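Progress report to the Folau fund – equipment line, March

Prepared by Rhea Bañez

We have spent 60 percent of the equipment money and I would like to slow down before we spend the rest.

Both arms are mounted on the bench and powered. The tidying task, with brushes and paint bottles, is the one we promised you, and the team is working on it now. I'm not ready to report a success rate. We have 133 attempts logged, and too many of them were stopped by hand for the number to mean much.

Stindero has quoted us for a second bench. Their case is that two benches give twice the data. Maybe – but we have one trained operator, and the quote leaves out cables, spare fingers and her hours. Castillo came in lower on the frame and wouldn't commit to a delivery date.

Clotix wants $1,000 a month for software that plans maintenance. I asked what it would have caught for us so far and got a brochure. I recommend we pass.

What I'd ask you to approve is smaller: spare gripper fingers, one replacement motor and 70 more operator hours. The second bench can wait until June, when I should have a figure I'm willing to defend. If Stindero's price goes up in the meantime, we can live with that. 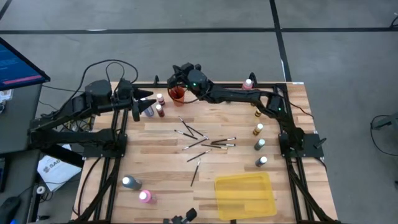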